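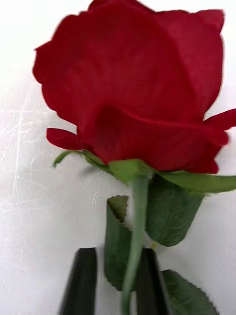

Slide 1: What we were shown
Evening, everyone. Rawan Masri, growers' co-op. Clanateo invited us to their Itilwood open day in March, and I went expecting to be sold something.
The task was roses: pick up a cut stem, put it in a basket. I watched for two hours. (Pause. Let them groan.)

Slide 2: The table
Point to the leaves lying on the tabletop. I asked whether the gripper strips them or whether they arrive that way. I got two different answers from two people.
Also the basket – two blooms in it. We grade 506 stems before the morning break.

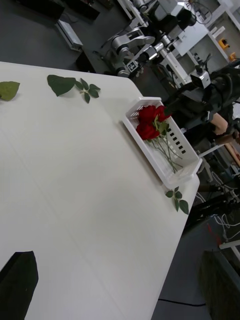

Slide 3: The number on the handout
271 successful picks, it says. Out of how many? Over how long? The handout doesn't say, and the Chraibi rep changed the subject.
Ask the room: who here would buy a van on that?

Slide 4: What I'd want first
A full bucket of our own stems, thorns on. Bruising checked the next day, by us.
Zirnirero have offered a second visit. I'll take names at the break.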